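4.3 What the hand knows and the surgeon does not

Everything in the previous section assumed that the force a surgeon intends and the force the tissue receives are the same number. They are not, and the gap between them is where most of our trouble lived. In the microsuturing trials at Jurkcombe, the median peak force at the needle tip was higher than the operators believed it to be, and it stayed higher even after we had told them so. Telling surgeons that they press too hard has a long history and a modest record of success.

We recorded 2690 needle passes on the bench, all of them through a silicone membrane backed by a load cell. Of these, 53 were thrown out for a torn membrane and 46 for a fault in the logging software, which for two days in April saved every file under the same name. The passes that remained were split between freehand work and work done through the Lastach console with motion scaling and tremor filtering switched on. Operators took the two conditions in random order and had a rest between them, during which they were asked not to discuss their scores. They discussed their scores.

The main result is dull in the way one hopes main results will be. Scaling reduced the spread of the peak forces, and the tremor filter reduced it a little more. The mean hardly moved. An operator who was heavy-handed without the console was heavy-handed with it, only more consistently so. We had expected the console to flatter everybody equally, and the first draft of this paper had a paragraph saying that it did, written before the data came in. It has been removed.

A less dull result concerns the force display. The Astance handpiece can show the operator a live reading of tip force, either as a bar at the edge of the eyepiece or as a soft tone that rises in pitch. With the bar, operators slowed down and kept looking at the bar. With the tone, they slowed down less and complained more. Two asked for the sound to be turned off, and one asked whether it could be replaced by something from a different key. Peak force fell under both displays, but it crept back up within a session once the bar was hidden, while the operators who had used the tone kept most of their gain until the session ended. We did not test them the next morning. We should have, and Abubakar has pointed this out at every meeting since.

We considered three explanations for the difference. The first is attention: a bar has to be looked at, and a person looking at a bar is not looking at the needle. The second is that a sound may be tied more closely to the feel of the movement, so that the hand keeps the lesson after the sound has gone. The third, offered by Oltmanns, is that people will do almost anything to avoid an unpleasant noise and that no further theory is needed. Our data cannot separate the second from the third. They do weigh a little against the first, as the eye-tracking record shows that operators in the bar condition spent most of their looking time on the needle all the same, and glanced at the bar mainly between passes.

Some limits should be stated plainly. Silicone does not bleed, swell or move with the breath, and it has never been known to surprise anyone. The load cell measured force along one axis, so a sideways drag that would matter a good deal in a real vessel was invisible to us. The operators were trainees and fellows from a single program and knew they were being watched. The Villca rig, on which we repeated a smaller set of passes, has a stiffer wrist and gave lower peaks throughout, but it was also set up by a different technician in a colder room, and we would not build a theory on it.

There is also the matter of time. Console passes took longer than freehand passes for every operator, and no amount of scaling will make a patient surgeon out of one with a full list. We report times in full in the appendix, along with the calibration curves and the settings used for the filter. Readers who want to lower the cutoff below ours are welcome to try it. We did, and the handpiece began to lag behind the hand by an amount that our operators described in terms we have left out of the appendix.

The effect of the lag deserves a closer look, as it bears on whether force feedback and tremor filtering should be tuned together or apart. Figure 6 closes this section, and Section 4.4 takes up the tuning.
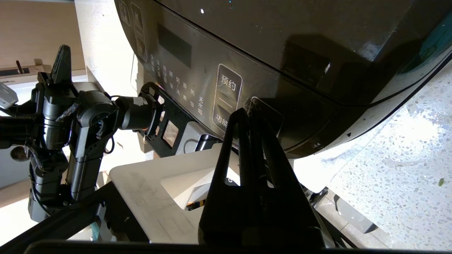
Our own view, for what it is worth before the numbers are in, is that they should be tuned together. A filter that smooths the hand also blunts the small corrections an operator makes on hearing the tone, and the two devices then spend the procedure politely undoing each other's work.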